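Havus – rangement de table, fiche du jeu de données

Version de la fiche : 7 septembre 2020
Rédaction : Latifa Benjelloun
Relecture et annotations : Younes Ouazzani

Résumé

Havus rassemble des séquences courtes sur une seule activité : débarrasser une table de petits déchets et les mettre dans une corbeille de bureau. Les objets sont ordinaires, de ceux qui restent sur une table après une pause : bouteilles en plastique, bouts de papier, emballages. Le jeu contient 211 séquences réparties en 16 configurations de départ. 2 220 images fixes en ont été extraites et annotées à la main.

La fiche décrit les objets, la table, les consignes de rangement et les conventions d'annotation. Le format des fichiers est décrit dans FORMAT.txt, à la racine du dépôt.

Contenu du dépôt

sequences/ : les séquences, un dossier par configuration
images/ : les images fixes extraites
annotations/ : un fichier par image, même nom que l'image
listes/ : découpage entraînement, validation, test
FORMAT.txt : description des champs
JOURNAL.txt : modifications d'une version à l'autre

La table

Toutes les séquences ont été tournées dans le local de Bratia, sur la même table à plateau blanc, devant un mur gris clair. Le plateau a servi avant le projet et porte des marques : petites taches, éraflures grises, points sombres. Elles ne sont pas annotées. Un modèle qui les prend pour des déchets fait une erreur, et les scores de la version précédente montraient que le cas se produit surtout avec les miettes de papier.

Le plateau est essuyé entre deux configurations, pas entre deux séquences. Un petit morceau de papier peut donc rester d'une séquence à la suivante. S'il dépasse la taille d'un ongle, il est annoté « papier ». En dessous, il est ignoré.

La corbeille

La corbeille est un cylindre orange mat, avec un cerclage métallique doré autour de l'ouverture et une bague noire à la base. L'intérieur est noir ou très sombre sur presque toutes les images, et ce qui s'y trouve n'est annoté que si le contour est lisible.

Elle est posée sur la table et non au sol. Selon la configuration, elle est debout ou couchée. Le champ « etat_corbeille » prend trois valeurs : debout, couchee, indetermine. La dernière est réservée aux images où l'on voit trop peu du cylindre pour trancher.

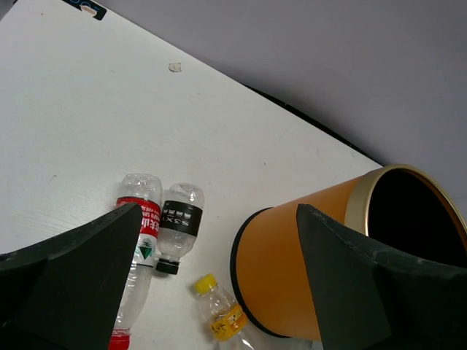 Corbeille renversée, etat_corbeille = couchee. Un petit morceau froissé reste sur le plateau.

Quand la corbeille est couchée, la consigne est de la redresser d'abord, puis de ramasser. Nous avons gardé les séquences où cet ordre n'est pas respecté, avec la mention « ordre_libre » dans les métadonnées. Il faut les retirer pour entraîner un modèle de planification, elles ne gênent pas pour la détection.

L'orientation de l'ouverture est notée par rapport au bord arrière de la table : vers le mur, vers l'avant, à gauche, à droite. Pour les positions en diagonale, on prend la direction la plus proche. Younes Ouazzani a repris toutes les orientations de la configuration 6, où gauche et droite avaient été inversées.

Les objets à jeter

Bouteilles. Elles sont en plastique et de petit format, transparentes ou vertes. L'étiquette est conservée quand elle existe. Les bouteilles sont disposées couchées ou debout, parfois l'une contre l'autre, et le goulot peut pointer dans n'importe quelle direction. 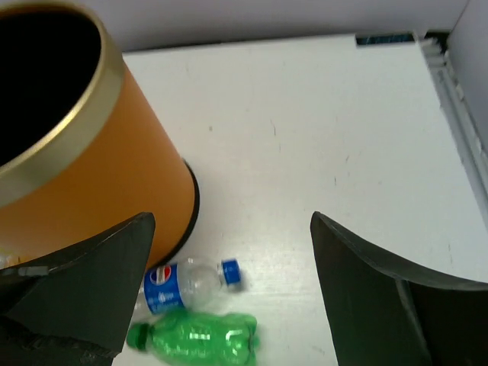 Deux bouteilles voisines reçoivent toujours deux annotations distinctes, même lorsqu'elles se touchent ou que l'une masque en partie l'autre. Le bouchon fait partie de la bouteille. Un bouchon seul sur la table est annoté « bouchon ». La marque n'est pas une classe : le champ « texte_visible » reprend ce qui se lit sur l'étiquette, sans compléter les lettres manquantes.

Papiers. Sont regroupés sous ce nom les feuilles froissées, les bouts de ruban adhésif et les morceaux de serviette. Une première version séparait le ruban adhésif du papier. Les deux annotateurs étaient trop souvent en désaccord et la distinction a été abandonnée en janvier.

Emballages. Sachets et films plastiques, ouverts, vidés avant usage. Les films transparents sur le plateau blanc sont difficiles à délimiter, et leur contour doit être considéré comme approximatif.

Consignes de rangement

Chaque configuration part d'une disposition notée sur une feuille, avec la place des objets et celle de la corbeille. Le rangement est terminé lorsque la corbeille est debout et que tous les objets listés sont dedans. Une bouteille posée en équilibre sur le bord ne compte pas. Un objet tombé de la table met fin à la séquence, qui est conservée avec l'état « interrompu ».

Limites connues

Une seule table et une seule corbeille. Un modèle entraîné sur Havus seul apprend vite que « orange » veut dire corbeille. Les essais faits chez Belkadi avec une corbeille grise ont donné de mauvais résultats, et une deuxième corbeille est prévue pour la prochaine version.

Les liquides sont absents, les bouteilles ayant été vidées avant d'être placées. Il n'y a ni verre ni canettes. Le tri par matière n'est pas traité, tout va dans la même corbeille.

L'éclairage varie peu. Le cerclage doré produit des reflets que certains détecteurs découpent en objets séparés.

Utilisation

Usage libre pour la recherche et l'enseignement. Pour un usage commercial, s'adresser à Brellorer, qui conserve aussi les feuilles de disposition d'origine. Les erreurs d'annotation sont à signaler dans le suivi du dépôt avec le nom de l'image et le champ concerné.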